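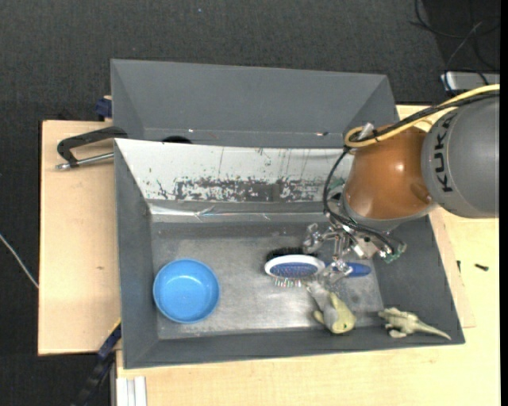
The Trultavgate Transit Authority will change the way it stores, lists and returns property left on its buses, trams and station platforms. The new rules were approved by the Authority's board this week and apply to all items handed in from the start of next month. General items, such as umbrellas, hats and bags of low value, will be held in large gray rectangular bins. Items of higher value will continue to be kept in locked cabinets, and identity documents will be passed to the issuing office as before.

21 Jul 2023 - 6 minute read

The change follows a review of the lost property service that began in April. The review found that the present rules, which date from the time when the Prarkon tram line was still run as a separate company, had not kept up with the number of items handed in or with the way riders now look for them. In the past year staff recorded 355 claims in which the rider had visited or called more than one office before the item was found. In most of those cases the item had been in the Authority's care the whole time.

Under the present system, property found on a bus is taken to the depot where that bus is parked overnight. Property found on a tram is taken to the end station of the line. Only after several days is it moved to the central office at Górecki Hall. A rider who changes from a bus to a tram and then misses a bag may have to ask in three places, and the opening hours of the three places are different.

From next month, all found property will be brought to Górecki Hall by the end of the next working day. Depots and end stations will no longer hold items for collection. Drivers and platform staff will attach a numbered tag to each item when it is handed in, and will write on the tag the route, the vehicle and the time. The tag number will be entered in the Authority's property register the same day.

"The review showed us that people were patient with the service and that the service was asking too much of that patience," said Marcelino Brandão, head of rider services. "A person who has lost a coat or a set of keys should have one place to ask and one answer. We regret that this was not always the case."

Holding periods

The holding period for general items will be 54 days, counted from the date on the tag. At present the period depends on where the item was found, and it has been shorter for buses than for trams. The board considered a single period of a full three months, but the space at Górecki Hall would not allow it in the winter season, when the number of gloves, scarves and coats is at its highest.

Food and drink will be thrown away on the day they are handed in. Wet clothing and wet umbrellas will be dried before storage where this is possible. Medicines will be held for 14 days at a separate counter and then given to a pharmacy for safe disposal. Riders who have lost medicine are asked to call the office and not to wait for an online reply.

Wallets, phones, jewelry, musical instruments and other items of higher value will be held for six months. Cash will be counted by two members of staff, and the sum will be entered in the register with both signatures. If cash is not claimed by the end of the period, it will be paid into the rider hardship fund, as the present rules already provide.

Bicycles, strollers and wheelchairs are not covered by the new rules. They will stay at the Prarkon depot, where there is covered space with level access, and riders may collect them there by appointment. A separate paper on large items will go to the board before the end of the year.

How to make a claim

Claims may be made in person at Górecki Hall, by telephone, or through the form on the Authority's website. The form has been made shorter. It asks for the date and route of travel, a short account of the item, and one detail that only the owner would be likely to know, such as the name of a book inside a bag or a mark on the lining of a coat. Riders do not need to open an account in order to use it.

The register itself is kept on the Zornent records system, which the Authority already uses for its fare inquiries. Staff at every information desk will be able to search it and tell a rider whether an item that matches has been logged. They will not read out the full entry, so that a false claim cannot be made from it.

A rider who comes to collect an item must show one form of identification with a name on it. Children under the age of 16 may collect their own school bags and sports clothing with a student travel card. A person collecting for someone else must bring a signed note from the owner and a copy of the owner's identification.

The collection fee for general items will end. The fee for items of higher value will remain as it is and will not be charged to holders of a senior or disability pass. The board noted that the general fee had brought in very little after the cost of handling it, and that in a number of cases the fee had been higher than the value of the item.

Unclaimed items

When the holding period ends, items in good condition will be offered first to local charities. In past years the Authority held a public sale of unclaimed property each fall. The sale will take place one more time this year, at Górecki Hall, and will then be replaced by a standing agreement under which clothing, books and toys are passed on every month. The board expects that around 1000 items a year will be passed on in this way.

Phones, tablets and laptop computers will not be given away or sold. They will be sent for secure recycling, and the company that does the work will be required to give the Authority a certificate for each device. Keys will be melted down. Letters and other personal papers that cannot be matched to an owner will be shredded on site.

Several riders who wrote to the review asked that books be kept on a shelf at the main station for other passengers to borrow. The board has asked for a report on this proposal and has made no decision.

Opening hours

Górecki Hall will open one hour earlier than at present on working days and will stay open until seven in the evening twice a week. The days will be announced when staff rosters are complete. The office will remain closed on public holidays. The entrance is on the tram side of the building, and there is a ramp to the left of the steps. The waiting room has been moved to the ground floor, next to the ticket counter.

Items already held at depots and end stations will be moved to Górecki Hall before the end of this month. Riders who have been given a collection slip for another office should use it there before that time, or bring it to Górecki Hall afterward. Slips will be accepted at Górecki Hall even when the printed address is different. No item will be disposed of during the move.

Posters with the new address and telephone number will be placed in all vehicles, and the old notices at tram stops will be taken down as the stops are cleaned. Some older notices still give the address of the former Prarkon company office, which closed several years ago. Riders who see one are asked to report the name of the stop.

Mr. Brandão said that the new rules would be looked at again after one full winter. "The cold months are the real test of a lost property office," he said. "We will publish the number of items received and the number returned, and the public can judge the service from that."

Copies of the full rules are available at all information desks and can be sent by mail on request. A large-print edition is in preparation.

Comments (5)

tramside_meg
Very glad to see the fee go. I paid it in the spring to get back a hat that I could have bought again for less.

R. Holloway
Will the depot on the north side still take things in from riders? I found a child's shoe at the stop there last month and the man at the gate told me to hand it to a driver.

Trultavgate Transit Authority
Thank you for your question. Depots will still accept found items from the public. They will be tagged and taken to Górecki Hall with the rest.

notthe12again
54 days is fine for a scarf but what about people who are away all summer? I lost a good raincoat in June one year and did not notice until the fall.

Ilse P.
Please keep the book shelf idea alive. I would bring some of my own.

Contact: Rider Services, Górecki Hall, Trultavgate | © Trultavgate Transit Authority | Back to top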